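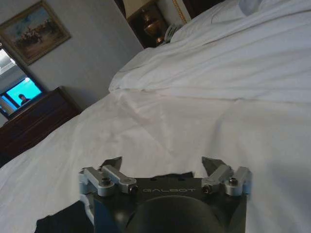
Treltum 室内作業ルールキットを四週間使ったレビュー

寝室や客室でロボットを動かす人向けの運用ルール一式です。販売元はIrkisora。中身は全38ページの手順書、ラミネート加工の掲示カード、床用の区画テープ、点検表の綴り、それと記入用のオンライン帳票(Flarneck)の利用権です。ロボット本体や非常停止ボタンなどの機器は入っていません。ルールと紙を買う製品だと思ってください。

当方はNutsugahという小さな作業場で、ベッドまわりの作業を担当しています。シーツの端をつかむ、上掛けを折り返す、枕を置き直すといった動作です。5月に導入し、これまでに150回を超える作業をこのキットの手順で行いました。以下はその範囲での評価です。工場の固定アームや搬送車で使った場合のことはわかりません。

手順書

構成は「始める前」「動かしている間」「止めたとき」「終わったあと」の順です。一項目が短く、主語が必ず書いてあります。「周囲の安全を確認する」のような文はなく、「操作者は、腕の届く範囲に人がいないことを声に出して確認する」と書かれています。誰がやるのかで迷わないので、担当が交代する日でも運用が崩れませんでした。

役割は操作者と見守り役に分かれています。見守り役は停止ボタンを持ち、画面を見ない。操作者は画面を見てよいが、動作中に可動範囲へ入らない。兼任は禁止です。少人数の現場には負担ですが、例外規定はありません。当方では見守り役を確保できない時間帯は動かさないことにしました。予定は減りましたが、運用は単純になりました。

用語の訳には不満があります。「把持部」「手先」「ハンド」が章によって混ざっていて、どれも同じ部分を指しています。掲示カードでは「手先」に統一されているので、手順書も合わせてほしいところです。また、保護停止と非常停止の違いが説明されるのは後半で、前半の章ではすでに両方の語が使われています。先に後半の用語欄を読むことを勧めます。

布の上で作業するときの規定

このキットを選んだ理由は、柔らかいものを扱う章が独立していたからです。ほかの市販の手順集もいくつか見ましたが、箱や容器をつかむ前提のものが多く、寝具の話はほとんどありませんでした。

規定の中心は、手先を布に近づける前の確認です。指を開いた状態でいったん止める。指の間に何もないことを見る。布の下に硬いものや人の持ち物がないことを、作業前に手で触って確かめる。そのうえで低速に切り替えて近づける、という順番になっています。

手首のカメラで見ると、白い寝具の上は距離がつかみにくいものです。冒頭の写真でも、開いた指の間に見えるのは淡い色の布だけで、頼りになるのはしわや折り目の影くらいです。手順書はこの点をきちんと押さえていて、「白い布の上では、カメラ映像だけを接近の判断に使わない」と明記しています。横から見守り役が高さを読み上げる方法が推奨されており、当方もそれに従っています。最初は面倒でしたが、二日目には慣れました。

指先の形についての注意もあります。先の細い指は布をすくいやすい反面、縫い目や飾り紐に入り込みやすいので、縁に装飾のある寝具やヘッドボードの近くでは進入方向を限定せよ、という内容です。具体的な角度は書かれておらず、機種ごとに決めて余白に記入する形式です。余白が狭く、当方は付箋を貼っています。

カード類の中では「引っかかったとき」が一番よくできています。引っ張らない、指を開く、腕を止める、布を人の手で外す。この順で大きな文字が並んでいるだけですが、慌てたときに読める量です。腕を止めたあと、人が近づく前に見守り役が「停止」と声に出す決まりも、同じカードに載っています。

鏡と画面の扱い

意外に役立ったのが部屋の写り込みに関する項目です。寝室には鏡が置かれていることが多く、カメラには作業対象以外のものも入ります。上の写真でも、左の鏡に明るい青緑の画面と、黒っぽい髪の人の頭と肩が映っています。

手順書は、鏡に人が映る場合の対応を安全と記録の二つに分けています。安全の面では、鏡像を人の位置の判断に使わないこと。人の位置は必ず肉眼で直接確認します。記録の面では、映る可能性のある人全員に撮影していることを伝え、保存する期間と見る人の範囲を先に決めておくこと。鏡に布を掛けてもよいが、その場合は布が腕の可動範囲に垂れないようにする、という但し書きまであります。

額に入った絵やテーブルランプなど、周囲の調度品についての決まりもあります。動かせるものは可動範囲の外へ出し、動かせないものは点検表に品名を書いて、作業の前と後で状態を見る。当たり前の内容ですが、表になっていると抜けません。壁の絵は当方では最初、記入対象から漏れていました。点検表の品名欄が「床」「台の上」「壁」に分かれているのを見て気づき、書き足しました。

区画テープ

黄と黒の床用テープです。粘着は弱めで、木の床からはきれいにはがれました。毛足のある敷物にはまったく付きません。手順書には「敷物の上では別の手段を用いる」とあるだけで、その手段は書かれていません。当方は重りの付いた市販のポールを並べています。

テープの貼り方を示した図は、幅140センチのベッドを基準に描かれています。それより大きいベッドでは、頭側の通路が図のとおりには取れません。手順書の本文には「腕をいっぱいに伸ばした位置を基準に測る」と書いてあるので、図より本文を優先すれば問題は起きません。図だけを見て貼る人がいると狭く区切ってしまうので、当方では図の横に注意書きを入れました。改訂で差し替えてほしい箇所です。

点検表とFlarneck

紙の点検表は一作業につき一枚で、作業前、作業後、異常の有無を書きます。継ぎ目やボルトの緩み、指先の欠け、配線の挟まりといった項目は毎回確認する側に入っており、清掃や増し締めの記録は週ごとの別紙です。当方では金曜の作業後に別紙を書いています。

チェック欄には「良」「否」のほかに「未確認」があります。ここは評価できます。時間がないときに見ていない項目へ「良」を付けてしまうのは、どの現場でもありうることです。未確認のまま始めてよい項目とだめな項目は手順書で区別されていて、停止ボタンの動作確認はもちろん後者です。

Flarneckのほうは、紙と同じ表を画面で入力する帳票です。入力は軽く、停止の記録に写真を付けられるのも便利です。ただ、紙の「未確認」に当たる選択肢が週次の帳票にはなく、空欄で送ることになります。集計では空欄が「否」と同じ色で出るため、見分けがつきません。問い合わせたところ、修正を予定しているとの返事でした。時期の回答はありませんでした。当方は直るまで週次は紙だけで運用します。

もう一つ、ヒヤリとした事例を書く欄の文字数制限が短すぎます。状況を書いたところで終わってしまい、対策まで書けません。別紙に書いて写真で添付しています。

足りないもの

機種ごとのリスク評価はこのキットに含まれません。手順書の最初に、メーカーの取扱説明書と、使う国や地域の法令・規格が優先すると書かれています。つまり、これだけ買って済むものではありません。リスク評価の書式は付いていますが、記入例が搬送作業のもの一つだけで、寝室の作業には応用しにくいと感じました。

教育用の資料もありません。新しく入る人には手順書を読ませ、掲示カードを使って停止の練習をさせています。練習の回数や合格の基準は自分たちで決める必要があります。

夜間や、照明を落とした部屋での作業についての規定もごく簡単です。「十分な明るさを確保する」の一行で、ここだけほかの章と書き方が違います。

どういう現場に向くか

人と同じ部屋でロボットを動かし、家具や布を相手にする現場で、まだ文書になった決まりがないところには向いています。導入した日から使える決まりがそろっていて、言葉も平易です。すでに自前の手順書と点検表がある現場なら、布の章と鏡の項目、それに「引っかかったとき」のカードだけが目当てになると思います。分売はありません。

一人で動かしている現場には向きません。役割の兼任を認めていないので、手順書どおりに運用できないからです。

評価

手順書:良い。用語の統一と図の改訂が必要。
掲示カード:とても良い。ラミネートの角が少し硬いので、枕元など寝具に触れる場所には置かないほうがよい。
区画テープ:普通。敷物には使えない。
点検表(紙):良い。
Flarneck:週次帳票が直るまでは日々の記録のみ推奨。

当方は継続して使います。次の更新で図と週次帳票が直っていれば追記します。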